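4.2 Finger pads: ribbed against smooth

Most of the literature on hand-held grippers treats the finger pad as a consumable, somewhere between printer toner and sandpaper. We held the same view until February, when the Duvatside trials gave us reason to look harder at it. Two pads were compared, both blue: a ribbed one and a smooth one. Linkage, camera and controller were left alone, despite Katayama's repeated offers to improve them.

The main task was moving walnuts from a blanket-covered surface into a plastic basin. Walnuts are cheap, irregular and entirely indifferent to a contact model. Operators worked in furnished bedrooms, a setting Mosoti argued for on the grounds that lab benches flatter everyone.
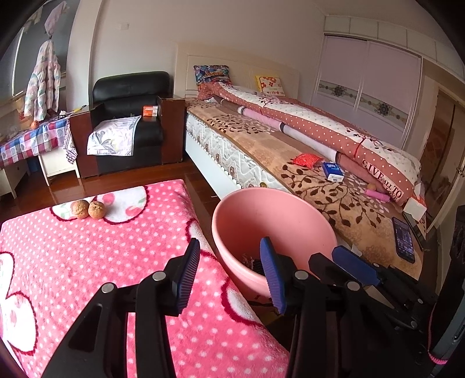
Figure 3. Walnut task in a furnished bedroom, seen over the operator's gripper. Ribbed pads are at centre, a smooth pad at lower right.

We recorded 894 grasp attempts, of which 278 used the smooth pads. The imbalance was not part of the design. Operators could choose their pads after the first hour, and they chose with some conviction. Of the 172 failures, most were nuts squeezed out sideways at closure, a behaviour Theodorakopoulos logged as "departure" and the rest of us logged less politely.

Ribbed pads held better on wrinkled shell but did worse on cloth, where the ribs tended to pick up a fold of blanket along with the nut — a grasp our scoring script cheerfully counted as a success. Those trials were rescored by hand. Results by pad and operator are given in Section 4.3.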